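The Dishwasher Is the Test

Every few weeks someone asks me when they can buy a robot that does the dishes. I used to say five years. Then I noticed I had been saying five years for a long time, so now I tell them to watch someone load a dishwasher and make up their own mind.

It's a better test than it looks. Most of the clips that get passed around show a robot folding one towel or handing over one apple. Those are fine. But a dishwasher asks for a lot of small things in a row, and each has to go right or the next one can't happen. The door comes down, the rack comes out, and there has to be room for a hand.
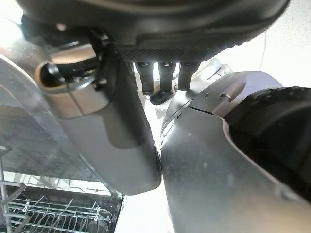
Samina Jatoi
Contributing writer, Home and Work

I'm not against these machines. I worked in a cafeteria dish room for two years, and I would have handed that job to anything with arms. What I'm against is the way the question gets asked, as if a chore were one thing a machine either can or can't do.

Take a plate. The robot has to find it, and white plates on white counters are hard to find. It has to get fingers around the rim without pushing it off the edge. It has to turn it upright and slide it between two tines with very little room to spare. A child of eight does this while talking about something else. The child also knows that the rack is full, that the big pan should go at the bottom, and that the glass with the chip in it belongs in the trash.

Tormod Eklund, who ran the line at the Henberg plant before he retired, told me factories solved this years ago by getting rid of the problem. "We never taught the machine to handle a mess," he said. "We made sure it never met one." Parts came to his robots in trays, same side up, same spot, every time. His cell placed 2,318 parts on a good shift. If one tray was loaded backward, the whole thing stopped and a person walked over.

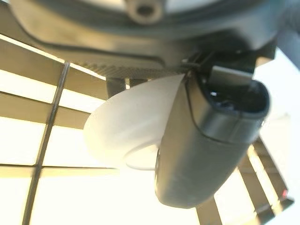 A kitchen can't be run that way. Forks end up under bowls. Somebody leaves a sponge in the sink and somebody else buys mugs that don't match the old ones. The light changes through the day, and a machine that sees well at noon may have trouble at 5 p.m. when the sun comes in low. You could ask people to stack their dishes in marked spots so the robot can find them, but by then they might as well load the dishwasher themselves.

So where are we? My honest reading is that the single motion is close to done. A robot can pick up a plate. Good ones can use both hands on it, and that helps more than I expected, because a second hand can fix what the first one got slightly wrong. Two years ago I would have told you two hands were a waste of money on a kitchen robot. I was wrong about that.
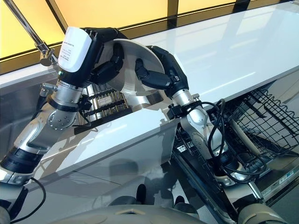 What counts as done

The trouble starts when you ask for the whole job. Say a machine gets each plate right most of the time. With a full load of plates, bowls, cups and forks, "most of the time" means something goes wrong in nearly every load. And a person has to be there when it does. If I have to stand in the kitchen and watch, I haven't been given my evening back.

Gunvor Kvam, who manages the kitchen at a care home and feeds people three times a day, puts it in terms of staff. She would take a slow robot. She would take one that needed all night. She won't take one that leaves a bowl face up and full of dirty water, as her morning crew would then have to check every rack, and checking is most of the work.

I think slow is underrated, too. People laugh at how long these machines spend on one plate. I don't much care. My dishwasher already takes hours and I have never once stood over it tapping my foot. 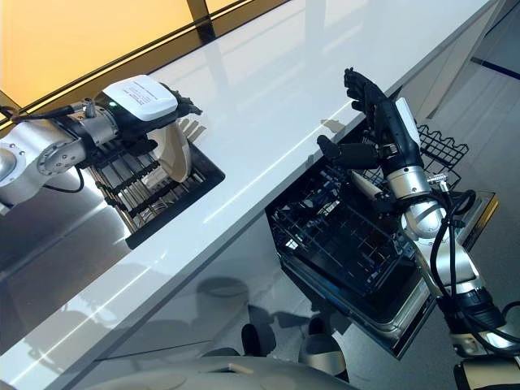 Price is another matter. My neighbor paid $440 for her dishwasher, on sale, and it does the hardest part of the chore without any fingers at all. It washes. What's left for the robot is the carrying and the placing, and I'm not sure how much a family should pay for that. For someone with bad hands or a bad back, the answer may be a great deal. I would like to see more of the talk start with those people and less of it with busy couples who hate chores.

If a company wants to convince me, I have a simple request. Skip the single plate. Give the machine a sink after a normal dinner, with the pots, the greasy lid and the spoon that fell behind the faucet. Leave the room. Come back in the morning and open the door, and show me whatever is in there.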